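rarnham-parcel-text

Transcribed shipping labels and packing slips, release 2
Last updated: October
By the Rarnham data desk 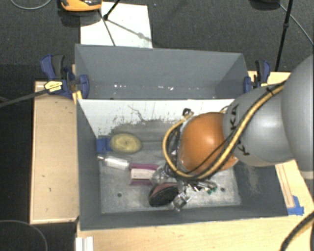 ## Summary

This release contains 4000 plain-text transcriptions of shipping labels and packing slips, with field annotations. It is intended for training and testing address parsers, line-item extractors and similar text tools. The release is text only. Source scans are not distributed.

Release 2 replaces release 1 in full. Record IDs were reassigned and the two releases should not be merged.

## Contents

- `labels.jsonl` -- one record per shipping label
- `slips.jsonl` -- one record per packing slip
- `test_ids.txt` -- IDs held out for testing (400 records)
- `dev_ids.txt` -- IDs for development (400 records)
- `CHANGES.md` -- differences from release 1
- `LICENSE.txt`

Any ID that appears in neither list belongs to the training split. The splits were drawn by sender, so no sender appears in more than one of them.

## Record format

Each line is one JSON object, UTF-8, with Unix line endings.

- `id` -- string, unique within the release
- `kind` -- `label` or `slip`
- `text` -- full transcription, line breaks kept as `\n`
- `fields` -- list of annotated spans
- `source` -- `floltex`, `vogler` or `sudia`
- `quality` -- `clean`, `partial` or `poor`

A span has `name`, `start` and `end`. Offsets count Unicode code points from zero, and `end` is exclusive. Spans never overlap. A field that wraps onto a second line is stored as one span including the line break.

## Sources

Floltex supplied outbound labels from its fabric warehouse. Most are domestic, and nearly all use the same two label templates. Vogler supplied packing slips for replacement parts; these have long item codes and few full sentences. Sudia supplied a mix of labels and slips, including return labels, and accounts for most of the `poor` records.

All street names, personal names, phone numbers and tracking numbers were replaced before annotation. Replacements keep the length and character class of the original where possible. ZIP codes were replaced with valid codes from the same state, so a city and its ZIP code will often disagree. Do not use this data to test address validation.

## Annotation

Transcriptions were typed by hand and then compared with OCR output. Where the two differed, a second annotator made the decision from the scan. Field spans were marked in a separate pass.

Characters that could not be read are written as `¤`. There is one `¤` per missing character if the count was clear, and a single `¤¤` if it was not. 698 records contain at least one.

Handwritten notes on slips are transcribed only when they change a quantity or an item code. Other handwriting is dropped without a marker. Barcodes are not transcribed, but the printed digits under them are.

## Known problems

1. Quantity fields on Vogler slips sometimes include the unit (`12 EA`) and sometimes do not. The guidelines changed partway through and the earlier records were not redone.
2. `ship_date` is not normalized. Day-first and month-first dates both occur, and the record does not say which is used.
3. Sudia return labels carry two addresses. The annotators were told to mark the printed sender as `from`, even where the parcel is traveling the other way.
4. Tabs in the slips were converted to single spaces. Column alignment is lost.

## Scoring

Report exact-match F1 per field on the test split, with `quality: poor` records included. A score without them may be given as well, but should be labeled as such. Leading and trailing whitespace is stripped before comparison; case is not folded.

Release 1 scores are not comparable -- the test split is different and `item_code` was not annotated.

## License and corrections

Free for research and internal evaluation. Redistribution of modified copies requires a new name and a note of the changes. To report an error, open an issue with the record ID, the field name and the corrected text. Corrections are reviewed on Monday and go into the next release.

This site uses cookies to remember your display settings. Accept | Manage preferences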